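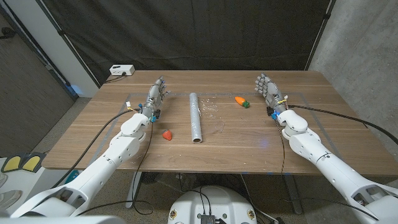 Brumus two-arm bench kit – rules for safe use

The Brumus kit is supplied by Fasturbridge with two arms and two multi-jointed hands. Please read these rules before the first start. They apply to all users, also to those trained on the older Morgate kit.

Work area
Mark the work area with tape on the table top. Put only the objects of the current task inside it – a tube, a toy carrot, a small strawberry shape. Sweep off crumbs and dust before each session.

Cables
Check that each hand cable has enough slack for the full reach of the arm. Cables must not lie between the fingers. Loops which hang at the table front should be tied up.

People
Keep 8 cm between the arm and any fixed part. One trained person stays at the stop button during all movement.

Checks
Tighten the wrist screws every 28 days. Replacement fingers come in packs of four, order from Bedoya.

Rules last revised: 2022-03-17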